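Vellstead Makers Board
Search this board Advanced search Go
Posted in June by Anju Bhatt

Hand gripper build, finger flex and camera mount

I've been putting together a hand-held gripper at home for recording simple chores. You squeeze, the fingers close, and a wide lens behind them records what they do. The idea is to collect enough folding and picking-up clips to train a small arm later on. The arm is a Ledesma kit that I haven't finished yet, so for now the gripper is the whole project.

Two things are bothering me. The fingers flex more than I want when they close on thick cloth, and I can't settle on a camera mount. Laundry is the test because it's the hardest thing I have in the house. 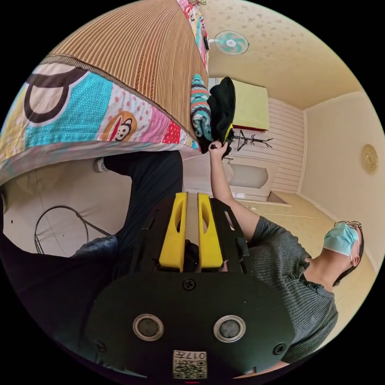
Anju Bhatt

The yellow fingers are my third print. I kept the long slot down the middle to save weight, but I think it's also where the flex comes from. The black frame at the base has cutouts too, and I could fill those in if people think it would help. Dark clothes have been the worst for grip so far. I get a fold pinched and it slides back out when I lift. Has anyone here added rubber to the inside faces?

Tarun Sisodia
Posts: 483

Don't fill the base. The slot is your problem. Print the same finger with the slot closed for the bottom third and leave the rest open. I did that on mine and put them through 1,000 squeezes on a bench jig with no cracks.

For rubber, cut strips from a bicycle inner tube and use contact cement. Rough up the print first.

Mhairi MacLeish

I'd leave the slot alone. Some flex is good on cloth. When I stiffened mine they worked fine on boxes and got worse on T-shirts, because the tips no longer bent around the fold. Try the inner tube before you reprint anything. It's a cheaper test.

Tarun Sisodia

Depends how far they bend. If the tips splay open when you squeeze hard, that's lost grip no matter what you glue on them.

Anju Bhatt

They do splay a little. I'll do the rubber first and then print one pair with the slot partly closed, so I can compare. Now the mount. 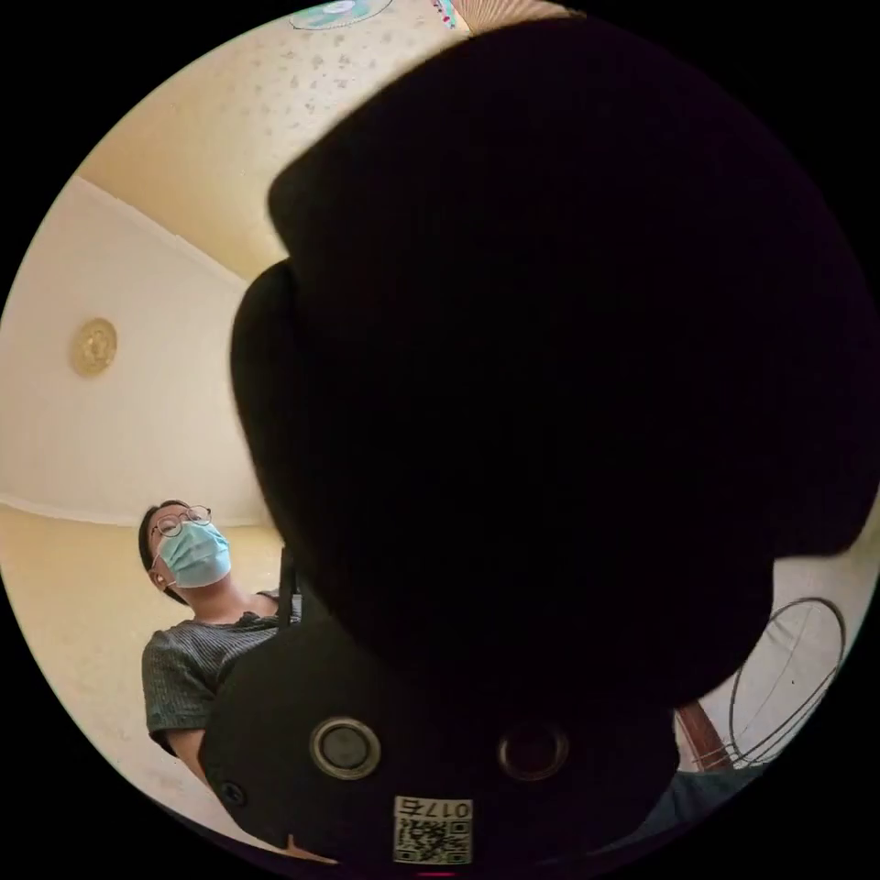 I want to keep the lens I have, because I've already calibrated it twice and don't want to do it again. The current bracket puts it on a 9 mm spacer. With the housing over the center and the right side there, the room only really shows to the left, plus a strip below with the fan guard in it. Would a taller spacer be enough, or do I need to move the lens sideways?

Abhishek Vashisht

Taller won't do it alone. A housing that close will still take up a big part of a wide view. Move the lens forward along the plate if you have room, then tilt it down until both fingertips stay in view for the whole squeeze. I use the Sinder bracket for this. It's slotted, so you can slide it and lock it.

Kiran Negi

Disagree on tilting it down. You lose the background, and if you plan to work out where the gripper is from the video, you need the walls and the furniture. I run mine on 12 mm spacers with almost no tilt — the fingers sit lower in view but they're all there.

Abhishek Vashisht

Fair, if you're tracking from video. I have a separate tracker so I don't care about walls.

Anju Bhatt

Tracking is from video, so I'll go Kiran's way on tilt and Abhishek's way on sliding it forward. The plate has space for one more pair of screws if I drill carefully.

Mhairi MacLeish

Put a scrap of wood behind the plate when you drill. And round off the outside corner of the housing if you're reprinting that as well. The inside has to clear the linkage but the outside doesn't need to be that fat.

Tarun Sisodia

What spring are you using for the return? If it's the one from the Vollside kit, it's too strong and your hand will be done after a short session.

Anju Bhatt

It is that one, and yes, my hand hurts. I'll look for a softer one when I order the screws.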